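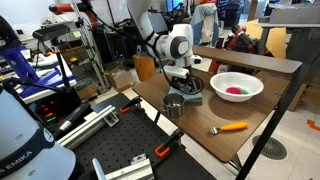
Household water use in Drillville: short report
Willy Prins and Torben Kramer

1. Aim
The aim was to find out how much of a household's daily water goes to the kitchen and laundry, and whether low-flow taps change the total. Previous work at Barkness covered gardens only.

2. Method
Meters were read at 7 am and 7 pm through October in 25 homes. Residents kept a written log of dishwashing, hand washing of cloths and towels, and machine loads. Five homes had low-flow taps fitted before the study began. Readings were entered in litres per household per day.

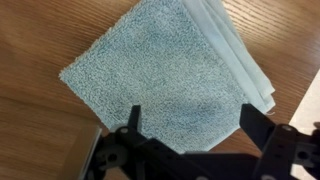
3. Results
Mean use was 482 litres per day, of which 193 litres went to the kitchen and laundry combined. Homes with low-flow taps used less at the sink – the laundry figure was unchanged. One meter on Zaugg Street stuck twice and its readings for those days were left out. 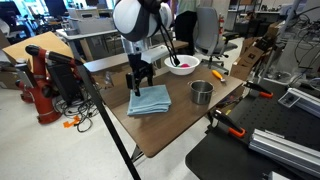 The evening readings were higher than the morning ones in every home. Log entries for small items were often missing, so the split between sink and machine should be treated with caution. A second set of readings is planned for Ridach, using the same log sheet.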